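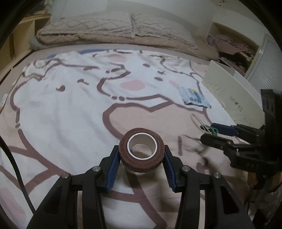 Figure 1. Roll of cohesive bandage, reddish brown, with white cardboard core.

Storage and rotation of first aid supplies in student housing
Project report, Armindo Fonseca
Submitted Dec 8, 2018

1. Background

The Masitz residence has 119 rooms on four floors. Each kitchen has a wall cabinet with a first aid box, and the stock is bought once a year, in May, through the supplier Jendura. Before this project there was no record of what was in the boxes between one order and the next. Items past their expiry date were found by chance, usually by someone who needed them.

The aim was to find out how much of the stock expires unused, and whether a simple rotation between kitchens would reduce the loss.

2. Method

All 9 kitchen boxes were emptied and the contents listed by type, batch and expiry date. Opened packs were listed separately. The full list came to 1177 items, counting each wrapped plaster as one item. Cohesive bandage was counted by the roll, whether full or part used.

Residents were also asked where they kept supplies of their own. Most answers named a desk drawer or a shelf beside the bed. Bathrooms were named less often than expected - the shared ones have no lockable storage. 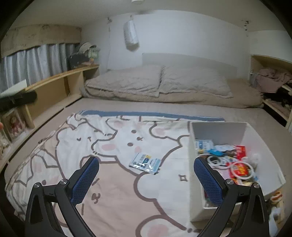
Private supplies were left out of the count, as they are not replaced from the house budget and could not be checked on the same basis. The answers were used only to decide where a notice about the kitchen boxes would be read.

3. Results

Of the items listed, 289 had passed their expiry date. Nearly all were sterile dressings, eye wash and antiseptic wipes. Plasters were used up quickly on the lower floors and hardly touched on the top floor, although each box had been filled to the same list.

Cohesive bandage gave a different problem. It was in date in every box, but part-used rolls had been put back without a wrapper, and the outer turns had picked up dust. These turns were cut off and the rest of the roll was kept.

4. Rotation

The boxes were refilled in proportion to use, with a small reserve held in the ground floor office. The items closest to expiry went to the Nenosora wing, where demand was highest. A printed card inside each lid gives the earliest date in the box. The card layout was taken from the Mahmoud stock sheet already used for cleaning materials, with one column removed.

5. Limits

The count was made once, so rates of use are estimated from order quantities and not from direct records. A second count is planned before the next order in May. Eye wash should be ordered in smaller bottles whatever that count shows.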